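Re: [bench-practice] Draft rules for table clearing trials, section 4 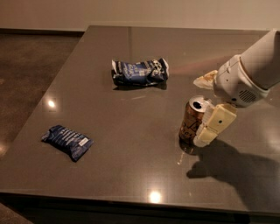 Thanks for sending the draft round. I've read it twice and tried most of it at Nedunholm on Tuesday. My comments are on section 4 only, as the rest looks fine to me.

On Monday's list digest, the Gourlay group wrote:

> 4.1 Drink cans used in trials shall be empty and unopened cans
> shall not be used.
> 4.2 The arm shall not exceed 70 mm/s within 25 mm of any object.
> 4.3 Finger pads shall be checked after every 30 grasps and
> wiped if marked.
> 4.4 Table surfaces should be matt. Where a glossy surface is
> used this shall be noted in the log.
>
> We would like views on whether 4.4 should be "shall" throughout.

4.1 can be read two ways. I first took it as "empty and unopened", then saw there was a comma missing. Please split it into two sentences. I would also say what counts as empty. We drain ours, rinse them and leave them upside down overnight. An opened can has less stiffness in the wall than a full one, so the grip force limit ought to be set on the opened can and written down beside the trial number.

4.2 is fine. Our arm was already slower than that.

4.3 I would change. Thirty grasps is a long run if the pads pick up dirt early on. At Haltamska we went through 398 logged grasps from the spring, and most of the slips came late in a run. I'd suggest a check at the start of each session as well, and a line in the log even when nothing needs doing. The rule should cover any soft part near the fingers too, whether or not it is meant to touch the object.

4.4 should stay as "should". Plenty of real tables are dark and shiny, and crisp packets and cans on a shiny top are exactly what people will ask these arms to clear. A ban would give us tidy results on the wrong table. I would ask for the lamp positions to be logged as well, and whether the arm's own shadow falls across the work area.

One thing missing: soft wrappers. The draft only says "packets". A flat one and a crumpled one are different jobs and should be logged under separate codes. The Furker sheet already has a column for this and we could copy it.

I can send marked-up text before the April call if that helps.

Bench lead, Nedunholm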